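Finished cooking my way through the soup chapter of the Wuvetdale parish cookbook last night. 36 soups. Started in April. A few notes for anyone who has a copy or finds one at a yard sale.

The book has 194 recipes in all and no index. The soups are in the order people handed them in, so the cold beet soup is next to the oxtail. I put sticky tabs on mine. Do that first.

Measurements are loose. "A glass" of barley means a tea glass, which comes out close to a cup. If you use a pint glass you will have porridge. I had porridge for three days.

Most of the soups start from the same stock: chicken backs, one carrot, one parsnip, half an onion burned black on the cut side. The burned onion is the part people leave out. Don't. It gives color and a little bitterness.

The sour rye soup by Henryk Kalinowski is the best thing in the chapter. You ferment rye flour and water with garlic in a jar for five days. Mine was ready on day four – kitchen was warm. It should smell sour and clean, like a pickle jar.

He has you add marjoram twice, once at the start and again off the heat. I tried it with one addition to save myself the trouble. It was flatter. Two is correct.

The Tomaszewski family has four soups in the book and all four have dill pickles in them. The one with potatoes and pickle brine is very good. The one with rice is fine. The fish one I won't make again.

Tip for the brine soup: cook the potatoes all the way through before any brine goes in. Acid keeps them hard. I lost an evening to this and ate crunchy potatoes at ten at night.

Someone asked about the mushroom soup. The recipe wants dried mushrooms from Cirnach, which I can't get. I used plain dried porcini from the grocery store, 16 grams, soaked overnight. Strain the soaking water through a coffee filter or you get grit.

Also the cream. Always take a ladle of hot soup out, stir it into the cream, then put that back in the pot. The book mentions this once, on the fourth recipe, and then assumes you know it forever.

Freezing: the pea soup, the barley, and the plain cabbage all freeze well. Anything with potato goes mealy. Anything with sour cream splits, though you can bring it back a bit with a whisk.

Three I skipped the first time and went back for: the beer soup, the prune soup, the milk soup with noodles. The prune one is better than it sounds if you keep the cloves down to two. The milk soup is for people who grew up on it.

Things I own now that I didn't in April: a fine strainer, a second ladle, a real stock pot. Things I bought and don't use: the herb scissors.
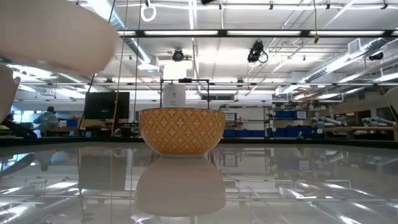

Next is the dumpling chapter. Kanditz has a mill that still sells the coarse buckwheat flour by mail, so I've ordered two bags and will start when they get here. Going in page order again.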